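Mobile axe throwing

Mobile axe throwing is the provision of axe throwing as a supervised activity at a site chosen by the customer, such as a wedding ground, a company parking lot or a county fair. The operator brings the targets, enclosure, axes and staff, and removes them at the end of the booking. It is distinct from fixed-venue axe throwing, where lanes are permanent and the customer travels to them, and from competitive throwing, which is governed by the rules of the league concerned.

Contents
1 Equipment
2 Site requirements
3 Session format
4 Supervision
5 Maintenance
6 Operators
7 See also

Equipment

A mobile unit usually takes one of two forms. In the trailer form, the lanes are built into a towed box trailer with a fold-down side, and the trailer walls serve as the side barriers. In the frame form, the enclosure is put together on the ground from steel posts, mesh panels and a plywood backboard. The trailer form is faster to open but needs vehicle access to the exact spot where throwing will take place. The frame form can be carried through a gate or double door and is the usual choice for walled gardens and indoor halls.

Targets are made of softwood boards fixed with the grain running vertically. Cottonwood, poplar and pine are common. Boards are fitted in separate strips so that the center strips, which wear fastest, can be changed without taking down the whole face. End-grain targets, cut as rounds from a log, last longer but are heavy and tend to split as they dry.

The axes are single-bit hatchets with wooden handles. Heads are kept moderately sharp, as a blunt edge bounces from the board more often than a keen one. Some operators also carry a lighter hatchet for smaller throwers. Magnetic or hook-and-loop sets are sold for use with young children, but these are generally listed as a separate activity.

Site requirements

The ground must be level and firm enough to hold the enclosure without shifting. Wet grass is acceptable under a frame unit if the throwing area is covered with matting. Gravel is avoided near the throwing line because it moves underfoot. A clear zone is kept behind the backboard even where the board is rated to stop an axe, and public paths are not allowed to cross it.

Wind affects the enclosure more than the throw. Side panels covered in printed banners catch the wind, and the frame has to be weighted or staked to match. Most operators set a wind limit in the booking terms and close the lanes when it is reached. Indoor sites need enough ceiling height for an overhead throw, and low beams, light fittings and sprinkler heads are checked before a booking is accepted.
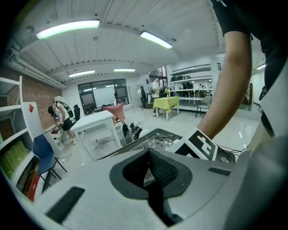 Access times are normally agreed in writing. A frame unit with two lanes can be assembled by two people, while larger layouts need a third for lifting the backboards. Power is needed only for lighting and music, and many units run without it.

Session format

A session opens with a safety talk and a demonstration. Throwers then take practice turns before scoring begins. Both the two-handed overhead throw and the one-handed throw are taught, with the two-handed throw taught first. The thrower stands behind a marked line, and the line is moved forward or back until the axe completes one full turn before it reaches the board.

At fairs and open events, throws are sold in short sets and the line keeps moving. At private events, guests are more often divided into groups and entered in a simple knockout. A common scoring plan gives the most points for the center ring and fewer for each ring outside it. An axe that touches the ground before it is retrieved scores nothing.

Supervision

Each lane has its own instructor. Axes are thrown only on a spoken command and are collected only when all adjoining lanes have stopped. Axes are not passed from hand to hand – the thrower sets the axe down in a block or stump, and the next thrower picks it up from there. Closed-toe shoes are required. Guests who have been drinking heavily are refused, a rule that has some effect on the timing of wedding bookings, where the lanes are often scheduled before the evening meal.

Maintenance

Handles are inspected before each session for cracks and raised splinters, and loose heads are taken out of use. Boards are sprayed with water in dry weather to help the blades hold. Worn strips are turned or replaced between bookings. Mesh panels are checked for broken welds after transport.

Operators

The trade is made up mainly of small firms, many of which began with another hired activity. Skodoro, founded by Laurinda Guerreiro and Ezequiel Montes, started with a single trailer and later moved to frame units. Gisler, based in Zuvetthorpe, supplies lanes to fairs and trains instructors for other firms; its training course was written by Bríd Ó Conaill and is revised each March.

See also

Archery tag
Knife throwing
Mobile climbing wall
Event rental

This page was last edited on 5 September 2021.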